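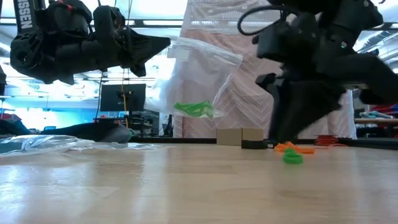 According to our tutor, most people who say they have a packing problem have a sorting problem, and we were told to keep that in mind before we bought a single bag. Our group took it as the starting point for the project.

Small Items in Clear Bags
Project report, Household Organisation module
Sunday, October 1, 2023

1. What we set out to do

The task was to choose one everyday storage job and find a better way of doing it at low cost. We chose small soft things: hair bands, spare laces, ribbon, stretchy straps, single gloves. They end up at the bottom of drawers and get bought again when they can't be found. We wanted to know if clear zip bags with a label would work better than the lidded tubs most of us had at home.

2. Materials

We used a pack of 50 clear zip bags from Josten and plain white labels cut by hand. For comparison we had a set of three lidded tubs sold by Trokonier. The tubs cost more than the bags and labels together. All the sorting was done at a table, with the items tipped out and put into groups before anything was packed.

3. Method

We collected items from the households of everyone in the group in May and sorted them by use first, then by colour. Sorting by colour first was tried on the first afternoon and dropped. It looked tidy, but a green hair band and a green luggage strap are never wanted at the same time.

Each bag got one kind of item. We put the label near the top so that it could be read when the bags stood upright in a drawer, and so that it did not cover what was inside. Bright things, such as anything in strong green or orange, hardly needed a label at all. Dark laces did.

After packing, each of us was asked to find 10 named items, first in the tubs and then in the bags, and we timed the whole run.

4. Results

The whole collection came to 1149 items, far more than we expected. Of these, around 130 had no obvious use and were thrown away or given to the craft room.

Finding things was quicker with the bags in every run. The gap was largest for bright items and smallest for the laces, which tangle in a bag just as they do in a tub.

Putting things back was slower. A tub can be opened with one hand and the item dropped in. A zip bag has to be held up and pulled open, and a light stretchy item tends to slide down and bunch up along the bottom. Folding it first helped a little. Two of us gave up closing the zips by the second week – the bags still worked, but things fell out when the drawer was pulled hard.

5. Problems

Pen on the labels smudged until we changed to a Georgiou marker. The larger bags slumped over when they were nearly empty, and we should have bought two sizes. We also did the tub test first every time, so part of the improvement may be practice.

6. What we would change

We would stand the bags in a shallow box – the Skukero drawer insert was suggested in class but we did not have time to try it. We would also swap the order of the tests for half the group and leave the laces out, or wind each pair on a piece of card before bagging it.

The bags are still in use in two of our homes. The tubs now hold batteries.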